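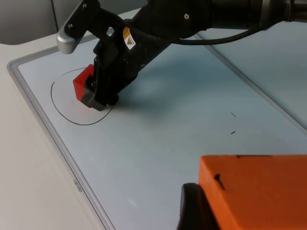
Ring and Cube is back!

If you were in Penmont in February you'll remember the whiteboard that went around after lunch, and how hard it was to get certain people to give it up. Well, the summer round is set for July 6, 2019, and I could not be happier about it. Same flat board, same black marker, same little red cube. You draw a loop freehand, you put the cube down inside it, and if it's clear of the line all the way around you get your points. Wipe, draw again, pass the marker on.

I love this game because the drawing is half the fun. Nobody at our table can draw a decent oval. They come out like potatoes, like eggs, like the outline of a lake you'd find on an old road map, and every lopsided bit changes where the cube wants to go. A fat loop is kind. A skinny one with a flat top will have you holding your breath.

A few things have changed from last time, so read on even if you've played. The board now lies flat on the table for the whole round (no more laps, no more tilting it "to see better" -- you know who you are). The table gets cleared first, and I mean cleared: mugs, keys, phones, the plate of cookies, all of it. 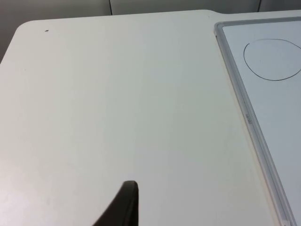 Wipe the table down as well as the board. A crumb under one corner is enough to make the board rock when you lean on it, and then there's an argument over whether the cube moved by itself. We had one of those in February that went on longer than the game did.

The marker should be a fresh one. A tired marker gives you a gray, scratchy line with gaps in it, and it's miserable trying to judge whether the cube is touching a line you can barely see. Draw in one go, keep the pen moving, and close the loop if you're playing the short game. If your pen stops at the end you get a blob, and yes, the blob counts as part of the line. 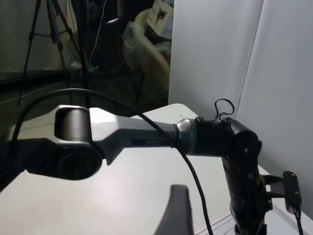
Over the white tabletop.

Scoring stays simple. Clear of the line is 2 points, touching it is nothing, and the first to 18 wins. The Wandon folks have asked for a long version that goes to 35, and I say let them have it, but please start early!

There's also the open curve, which Bisht's table came up with and which I'm completely hooked on. You don't close the loop at all. You draw one big sweep from the far side of the board right down to the near side, and the cube has to land inside the bend. It sounds easier and it really isn't, especially when the bend is shallow and everyone is leaning in over your shoulder.

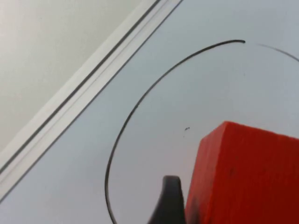 Ifeanyi Fashola writes that the open curve ought to be worth double, and that anyone who disagrees should try it left-handed before complaining. He'd also like the person drawing to stay quiet until the cube is down. I'm with him on the first point and will be no help at all on the second.

Wodel is bringing spare markers and a clean cloth. If you have a board with a raised rim, bring it along, the cube doesn't skid off the side nearly as often. Send me your name if you want a place at a table, and say whether you'd like the short game or the long one.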